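Minutes, Drestgate software group, 15/03/2019

Present: Paraskevi Tsakiris (chair), Lieven Smits, Makis Chrysikopoulos, Savvas Vlachopoulos (notes)
Apologies: Pirmin Zürcher, sent comments by email

1. Last minutes
Agreed. One fix, item 4 should say the planner, not the logger.

2. Recorder and time sync
Lieven has moved left and right gripper streams onto one clock. Offset was 70 ms at worst before, now 5 ms on his bench. Makis wants to see it hold over a full session before anyone calls it done. Old sessions: can be shifted after the fact but only where the start marker is there. Lieven to write the script, Savvas to check a handful by eye.
Parsing still falls over if one stream stops early. Known, low priority. Paraskevi: not low, it lost us a whole morning. Moved to high.

3. Basket task
446 demos in the store, 117 flagged by the checker. Most flags are the pose tracker jumping when the two grippers come close together. Makis thinks the filter is too strict and is throwing out good ones. Pirmin (email) thinks the filter is fine and the tracker is the problem. Long discussion, not settled.
Agreed to rerun the flagged set with the looser threshold and compare, nothing gets deleted til then.

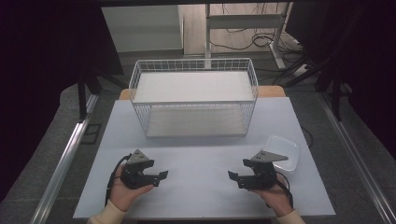
Item 3: basket task, a gripper in each hand, small container in front of the basket.

Perception: wire mesh is still bad for depth. Holes come through as table, so the sides flicker in and out of the cloud. Savvas tried closing the gaps with a box fit. Better, but the fit grabs the small container as well if it sits too near. Paraskevi asked why not segment first and fit after. Savvas: slower, will time it.
White on pale top does not help the segmentation either. Makis suggested a darker top. Lieven against, says the model should cope and we would only hide the fault. Left as is for now.

4. Planner
Collision margin is one number for everything, so it refuses any grasp on the rim. Pirmin's branch has a margin per object, needs review. Makis to review, has said this before, Paraskevi asked that it be minuted.
Two-arm plans: the second arm waits for the first to finish even when paths are nowhere near each other. Lieven has a patch, not tested. Simulator first please.

5. Labelling tool (Sovley)
New build is up. Keyboard shortcuts back. Undo still eats the last two labels insted of one. Savvas has logged it.
Request from Cartwright for export with left and right as separate files. Yes in principle, after undo is fixed. Nobody to promise them a date.

6. Drernlow branch
Been open since November. Either merge or close. Makis says the gripper width calibration in there is worth keeping, rest can go. He will pull that bit out and close it.

7. AOB
Disk on the recording machine nearly full again. Raw sessions to be moved off before the next run, not during it.
Please put the config version in the session name. Again.

Actions
Lieven: shift script for old sessions; early stop bug; two-arm patch in simulator
Savvas: spot check shifted sessions; time segment-then-fit; undo bug; move raw data
Makis: rerun flagged set; review Pirmin's branch; calibration out of Drernlow and close
Pirmin: send tracker logs to Makis
Paraskevi: reply to Cartwright

Next meeting: same room, Paraskevi to send round a time.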